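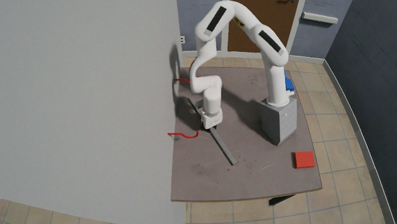 How long should a bean soup rest before it is served?

Overnight, in a covered pot in the refrigerator, if the household schedule allows it. A bean soup eaten on the day it is made is acceptable. The same soup reheated slowly on the second day has a thicker broth and a rounder taste, and it usually needs less salt than the cook expected.

The Second-Day Pot
26 March 2025

In the river town of Zultisstead, lunch at the end of winter has long meant a deep bowl of stulovik, a soup of dried white beans, onion, smoked paprika and whatever greens have survived the cold. The dish takes its name from Stulovik, the valley to the north where the beans were first grown in quantity. It is cooked one day and eaten the next, and residents regard any other arrangement with some suspicion.

The soup has received new attention this season. The Hatarum, a cooking school and public dining room on the east bank, has placed it at the center of its March program, and has published a revised house recipe after testing 16 versions submitted by local households. The school's stated purpose was modest. It wished to establish what the versions had in common, and to give beginning cooks a dependable method for preparing dried beans at home.

The versions had less in common than expected. Several contained no paprika. One was built on a ham bone and another on a strip of dried seaweed, which the school found agreeable and did not adopt. Carrots appeared in most of them, cut in every possible way. Only three elements were present in every recipe: dried white beans, onion cooked well past the point of softness, and a night of rest.

The bean itself

The valley bean is small, oval and slightly flat on one side. It has a thin skin and a high starch content, and it holds its shape through long cooking while giving enough of itself to the liquid to thicken it. Cooks outside the region may use navy beans or small cannellini beans. Great Northern beans are also suitable, although they break more readily and should be stirred less.

Age matters more than variety. Beans dried within the past year will cook in a little over an hour after soaking. Beans that have sat in the back of a cabinet for several years may remain hard after an entire afternoon, and no amount of boiling will fully correct them. Varela, the grocery and mill on the market square, prints the harvest year on its paper sacks, a practice the Hatarum would like to see more widely followed. Varela sold 1,000 sacks of valley beans last winter, most of them before the new year.

Soaking remains a subject of disagreement. The Hatarum recommends it. An unsoaked pot will reach the table in the end, but the beans cook unevenly and the skins are more likely to split. Eight hours in cold water with a tablespoon of salt is sufficient. The salt seasons the interior of the bean and softens the skin, contrary to the old advice that it toughens both. The soaking water is poured off and the beans are rinsed.

Building the base

The onions deserve more time than most published recipes allow. The school's method calls for two large yellow onions, diced, and cooked in olive oil over a low flame until they are the color of a walnut shell. This takes close to 40 minutes and cannot be hurried by raising the heat, as scorched edges give the broth a bitterness that is still noticeable the next day. A spoonful of water may be added whenever the pan looks dry.

Garlic follows, then the paprika, which should be in contact with the hot oil for only a few seconds before liquid is added. Tomato is optional. Where it is used, it belongs in the pot after the beans are tender, for acid slows their softening considerably. The same applies to vinegar and lemon.

The beans go in with a bay leaf and enough fresh water to stand two inches above them. The pot is brought to a full boil for ten minutes and then lowered until the surface barely moves. A lid set slightly ajar will keep the liquid from reducing too quickly. The beans are ready when five of them, tasted one after another, are all creamy at the center. A single tender bean proves very little.

Rest and reheating

Once cooked, the soup should be cooled promptly. A large pot left on the stove through the evening will stay warm for hours, and this is unsafe as well as unkind to the texture. Dividing the soup between shallow containers allows it to chill quickly, and it may be recombined the following day.

By morning the broth will have set to a loose jelly. It should be loosened with a cup of water and brought up slowly, with an occasional turn of a wooden spoon along the bottom of the pot. Greens are added at this stage. Kale requires 15 minutes, chard perhaps five, and spinach only the time needed to carry the bowls to the table. Salt is corrected last.

The customary accompaniment is a flat rye loaf, toasted and rubbed with a cut clove of garlic. Older households place the bread in the bottom of the bowl and pour the soup over it. In the dining room of the Hatarum the bread is served at the side, and guests may proceed as they wish. On the opening day of the March program the kitchen served 223 bowls, and the bread was exhausted before the soup.

The house recipe

Serves six, with a little left over.

1 pound dried small white beans
1 tablespoon salt, for soaking
1/3 cup olive oil
2 large yellow onions, diced
4 cloves garlic, sliced, plus 1 for the bread
2 teaspoons smoked paprika
1 bay leaf
2 carrots, diced
1 cup crushed tomato, optional
1 bunch kale, stems removed, leaves chopped
Salt and black pepper
Red wine vinegar, to finish

Soak the beans overnight in cold salted water. Drain and rinse.

Cook the onions in the oil over low heat until deep brown. Add the sliced garlic and cook for one minute. Stir in the paprika and at once add the beans, bay leaf and fresh water to cover by two inches.

Boil for ten minutes, then simmer gently for 45 minutes. Add the carrots and one teaspoon of salt. Continue until the beans are fully tender, then add the tomato, if using, and simmer for a further 15 minutes. Cool quickly and refrigerate overnight.

Reheat slowly with a cup of water. Add the kale and cook until soft. Season with salt, pepper and a small splash of vinegar, and serve with toasted rye bread.

The soup keeps for four days in the refrigerator and three months in the freezer. If it is intended for freezing, the kale should be left out and added fresh upon reheating. Printed copies of the recipe are available at the Hatarum dining room and at the Varela counter until the end of March.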